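Robots and Everyday Work, Course Handout 6
Clearing a table: can a machine do it yet?

Read this before the seminar. Please bring your notes from Handout 5, because we will use the same words for grasping (pinch, wrap, push) and I will not repeat them.

Last time we spoke about the factory. In the packing hall at Nukolville the part always comes from the same side, with the same weight, and the arm has one movement to learn. The line there packs 1708 cartons in one shift and it stops very seldom. Many students wrote in their answers that the home must be the next easy step. I do not agree with this, and today I try to show why.

Take the chore "clear the table". A child of eight years understands it. For a machine it is at least four different questions. What is on the table? What of this is garbage? Where does each thing belong? How do I take it without breaking it? The first question is now answered quite well by cameras and trained models. The second is still hard. An opened medicine box may be empty, or it may hold one last strip of tablets. From outside the two cases look the same, and a mistake in one direction is only untidy, but in the other direction it is serious.

The fourth question is where most of our laboratory hours go. A stiff box is a friendly object: it has flat sides, and two padded fingers can hold it well. A crumpled wrapper has no sides. It changes its shape when the finger touches it, and sometimes the gripper closes on the tablecloth together with the wrapper.
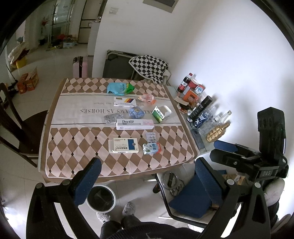
Lachlan Grimshaw objected to this part when he read the draft. He wrote that a home robot does not need to know every wrapper, it only needs to ask. If the machine puts all doubtful things in one tray and the person looks at the tray in the evening, then the chore is nearly done, and we should stop counting this as failure.

I think he is partly right. But please consider how long the tray becomes. In our May trials with the Vutus arm we gave it 517 small items from ordinary tables, mostly packets, cartons and blister packs. It sent 110 of them to the tray. For a demonstration this is fine. For a tired person at home it is one more chore, and the old one is still there.

There is also the question of printed text. People read a box without noticing that they read it. The machine must find the letters, often upside down, often folded, in more than one script, and a pattern on the cloth can disturb it. Aroha Gilchrist will show her results on this in the second hour.

My present opinion, which you may attack in your essays: sorting of stiff boxes, yes. Collecting of soft packaging, sometimes, slowly. Deciding what may be thrown away, not yet – and here I would not trust a machine alone even if its score was high.

Task for next time
Choose one table in your own home and do not tidy it first. Write down in which order you would clear it, and mark each place where you used knowledge that is not visible. Maximum 2000 characters. Send it to Sumeya Nigatu before the seminar.

Related handouts
Handout 3: Why folding is harder than welding
Handout 4: The Prodano dishwasher study
Handout 5: Three kinds of grasp
Handout 7: Who is responsible when the robot drops it?
Guest lecture notes: Angus Tawhiri on shelf picking at Ashour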